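Food & Home | Opinion
4 min read

In defence of the soup drawer
Noémi Bakos

My grandmother kept a drawer at the bottom of the fridge for what she called the soup things, and I don't think I saw it empty in 20 years of visiting. Onion tops went in there, the outside of the cabbage, the heel of a hard cheese. I've been thinking about that drawer a good deal since October, when our greengrocer began trimming everything before it reached the shelf. 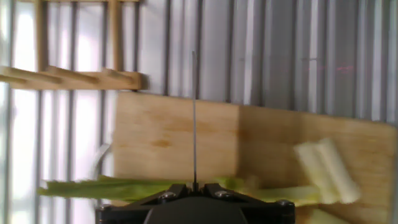
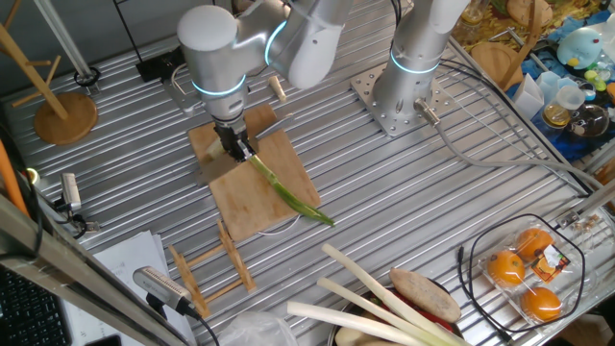
Celery first, then a green onion.

I do understand why shops trim. It looks tidy, it fits the bag, and I dare say plenty of customers ask for it. But I miss the leaves, and I miss them most when I'm making stock, because celery leaves have more flavour than the stalk ever did (my friend Annunziata chops hers with salt and keeps it in a jar by the cooker, and very good it is too). What we're sold now is the polite half of the vegetable, at the full price.

My husband says I could simply ask at the counter, and he's right, and last week I did. The young man went into the back and came out with a carrier bag so full of greenery that I had to hold it in both arms all the way home! He wouldn't take a penny for it. I made two pots of soup and gave one to Mrs Tóth upstairs, who told me it wanted more pepper.

So do ask, if your shop is anything like ours. And clear out a drawer before you go.

38 comments | 2 shares
Filed under: Thrifty Cooking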